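Lernwood Bakery, packing room
Minutes of the meeting held on 12/7/24
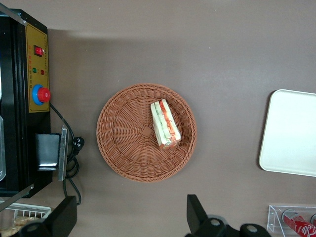

Present: Trefor Edwards (chair), Cornel Crăciun, Svenja Harms, Stavros Chrysikopoulos
Apologies: Malcolm Parsons, who was at the mill. He had sent his remarks in writing and they were read under the items where they belong.
Minutes taken by: Cornel Crăciun

The meeting began when the second bake was out of the oven. Trefor asked that we keep to the order of the agenda this time. Item 6 was nevertheless taken before item 5, as Stavros had to leave early for the delivery.

1. Minutes of the previous meeting

The minutes were read and accepted with one correction. Under the item about the floor, it was written that Svenja had agreed to order the new mat. She had agreed to ask for the price of the mat. The price has now been received and the mat will be ordered by Trefor.

2. Matters arising

The shelf over the sink has been fixed again, with longer screws. Stavros put weight on it and is satisfied.

The door to the yard still does not close without a push. Malcolm wrote that he has a plane at home and will take a little off the bottom edge. It was asked that he does this when there is no bread in the room, because of the dust.

The label rolls which were sent in the wrong size have been taken back by Drevari. We have not yet received the money for them. Svenja will write to them a second time.

3. The packing table

This item took the most of our time.

Svenja explained that the table has become too full on busy mornings. The machine has its place along the left side, the baskets stand wherever there is a gap, and the person who packs has to reach over one thing to take another. She does not think that we need a bigger table. She thinks that we need to agree what may stay on it.

Trefor said that he would prefer to move the machine to the other end, closer to the wall. Cornel was against this. At the other end the person packing would stand in the way of the oven door, and we had this arrangement before, in the old room, and everybody complained. Stavros proposed to leave the machine where it is for now and to clear the rest. Malcolm had written the same opinion in fewer words: "Leave it, move the baskets."

After discussion the following was agreed:

The machine stays on the left.
One basket at a time stands in the middle of the table, and that is the one being packed.
Baskets which are waiting go on the trolley. If the trolley is full they may stand at the near corner, but not against the machine.
Scissors, pens and the roll of tape go in the drawer. The drawer has to be emptied first, and Cornel will do it.
Cups and telephones are not put on the table at all.

Svenja asked that the table is wiped between the bread and the sweet pastry also, and not only at the end of the day. She finds sugar on the bread bags and has had one customer mention it. Agreed. The blue cloths are for the table and the white ones are for the hands.

4. The machine and its cable

Trefor reminded the meeting that the cable must not lie over the table when the machine is not in use. He has found it there several times in the morning, with the plug beside the machine. Nothing has happened, but he does not like it, and a basket can easily be pulled over with it. He wishes that the cable is rolled up and tied after use. A strip of cloth with a button was suggested by Svenja and she will make one.

Stavros asked if the cable could be led down behind the table permanently. There is a socket there, but it is behind the flour bins and the bins would have to be moved each time. Trefor will ask the electrician for a price for a socket at table height. This was already spoken about last year and it was then found too expensive — the price may be different now, with the other work he has to do in the shop.

It was agreed that the switch is put off first and the plug taken out afterwards, in this order. Some of us have done it only with the plug.

The emergency stop was discussed. Cornel had noticed that the new people use it as the ordinary way to stop, as it is big and red and easy to find. Trefor said clearly that this is wrong. The red button is for an emergency and the switch on the panel is for every day. He will show it to each person himself, and Stavros will repeat it for those who work only at the weekend.

The writing on the yellow panel was also mentioned. It is small, and when one stands in front of the table it runs sideways, so that one has to turn the head to read it. Svenja will write a card in large letters with the steps in the right order and hang it on the wall at eye level. She asked for help with the wording. Malcolm has better English for such things and will be asked to look at it before it is hung up.

Cleaning of the machine: at the end of each day, with a dry brush first and a damp cloth after, plug out. No water is poured or sprayed on it. The crumbs which collect under the machine are also to be removed, for which it has to be lifted by two persons.

5. Bags and other material

(Taken after item 6.)

Svenja presented the stock. There are 600 of the large paper bags left and one unopened box of 3000 small ones. The large bags will not be enough for December if the orders are as they were last time. Drevari can deliver before then, but asks for the order early. Their price has gone up a little. Zandach offers a similar bag for less, and Svenja had brought a few with her.

The bags were handed round. Cornel found the paper too thin for the seeded loaf, which has a hard crust and came through the corner of one of them when he tried it. For the rolls it would be good enough. Trefor did not want two suppliers for something so small, because it makes two invoices and two deliveries to be at home for. Svenja answered that the difference in price over the whole year is not so small. No decision was reached. She will ask Zandach if they have the same bag in a stronger paper, and it comes back at the next meeting.

The wire baskets: 36 were bought and 32 can be found. Trefor asked everybody to think where the others may be. It is possible that some are still at Lazaridis, where we leave the bread in the basket and take back the empty one the next morning. Stavros will look when he is there. Two of the baskets in the shop have wires that stand out and scratch the hand, and they should be bent back with the pliers or thrown away. It was also asked that baskets with warm bread are not put one inside another. The bread at the bottom becomes flat and cannot be sold at the full price.

6. Delivery to Lazaridis

(Taken before item 5.)

Stavros reported that Lazaridis is content with the bread but would like to have it earlier. They open their kitchen before we have finished packing. He asked if their order could be packed first, before the shop. Svenja had no objection, provided that the order is written on the board the evening before and not telephoned in the morning.

They would also like the rolls in a separate basket from the pastry. It was agreed to try this for one month. The delivery note must then say which basket contains what. Cornel will change the form.

Stavros further mentioned that the back door of the van freezes in winter. He was thanked for mentioning it in July, so that it can perhaps be repaired in time. Trefor will take it to the garage.

Stavros left the meeting at this point.

7. Working times in the packing room

Svenja asked to have a second person with her for the first hour. She can manage alone on quiet days, but on the days before a holiday it is too much and then the table looks as was described under item 3. Trefor will look at the plan together with Malcolm. He could not promise anything before the holidays of the bakers are settled.

Cornel is away for two weeks in August. The orders for flour will be made by Malcolm during this time, and Cornel will leave him a list with the telephone numbers.

8. Any other business

The radio. It was asked again that it is turned down when the telephone rings. Agreed.

Svenja would like a hook for the aprons on the inside of the door — Trefor has one in his garage and will bring it.

The fly screen at the window has a hole in the lower corner. Cornel will sew it.

To be done

Trefor: mat, price of the socket, showing the switch and the red button, van door, hook
Svenja: letter to Drevari, question to Zandach, card for the wall, strip for the cable
Cornel: drawer, delivery form, fly screen, list for Malcolm
Stavros: baskets at Lazaridis, weekend staff
Malcolm: yard door, wording of the card, working plan with Trefor

The next meeting will be after the August holidays. The day will be written on the board.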